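My mother's winter coat, and other things I have sewn badly

I've been mending clothes every Wednesday evening since March, and I still can't thread a needle on the first go. I lick the thread, I squint, I say a few words, and by the fourth try I'm in. My neighbor Duangjai Jaidee, who has been doing this her whole life, just watches me and drinks her tea.

It started with the coat. Mom gave me her old gray winter coat when she moved to the apartment in Wotdale, and the lining was hanging out of one sleeve like a tongue. The dry cleaner wanted 77 dollars to fix it. I'm cheap! So I bought a little Stikberg kit (needles, pins, a tiny pair of scissors that wouldn't cut butter) and sat down at the kitchen table with a video playing on my phone.

Reader, I sewed the sleeve shut. All the way across. I tried the coat on and my hand went nowhere.

Duangjai unpicked the whole thing in 15 minutes and then made me do it over while she sat there. She says my problem is that I pull. I pull every stitch like I'm starting a lawn mower, and then the cloth puckers up and I wonder why it looks like a raisin. Let the thread lie down, she says. I have that written on a sticky note now, stuck to the lamp.

She also got me to try a curved needle, which I didn't even know you could buy. They're great for anything you can't get behind, like a sofa cushion or the edge of a lampshade, because the point goes in and swings back up on its own. I've fallen down a bit of a hole with them, I'll admit. 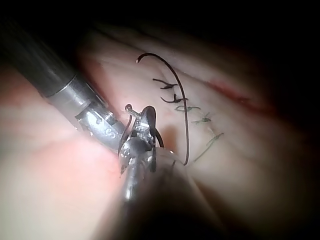
The sock situation

Okay, socks. I own a lot of socks with holes in them, and I used to throw them out, and now I can't, because I know how to darn. Well, I know how to darn slowly. You weave the thread back and forth over the hole like a tiny basket, and you need something round inside the heel to work against. People use a wooden mushroom. I use a light bulb (a dead one, calm down).

My first darn was so lumpy I got a blister walking to the bus. The second was on the same sock, on top of the first. I still wear it, but only with the big boots.

What I've figured out is that the yarn matters more than anything I do with it. I bought a cone of Hekico wool from the clearance bin, 200 yards of it in a color I'd call wet brick, and it is the best stuff I've ever used. It fluffs up in the wash and fills in all my gaps. Everything in my drawer now has a brick colored heel. My sister asked if it was a medical thing.

Oh, and beeswax! Run your thread over a lump of beeswax before you start and it stops tying itself in knots. I lost whole evenings to those knots. Duangjai let me struggle for weeks before she mentioned the wax, and I do think she enjoyed it.

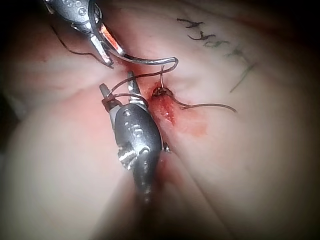 Page 2

Back to the coat, because I know somebody will ask. The sleeve is fine now. The hem is fine if you don't look at the left side. What I haven't touched is the buttons. They're big horn-looking things from Vakulenko, the old department store downtown where Mom used to buy everything, and one is missing. I've been through three button jars at the thrift shop and found nothing close. I could replace the whole set, but she'd notice, and she'd be nice about it, and I couldn't stand that.

So the plan is to steal the one from the inside of the collar, where it never gets used, and put some random button in its place. If you have a better idea, the comments are open. I'll also take tips on fixing a pocket that has worn through at the corner, because I lost my bus card in there last week and had to shake it out of the lining like a piggy bank.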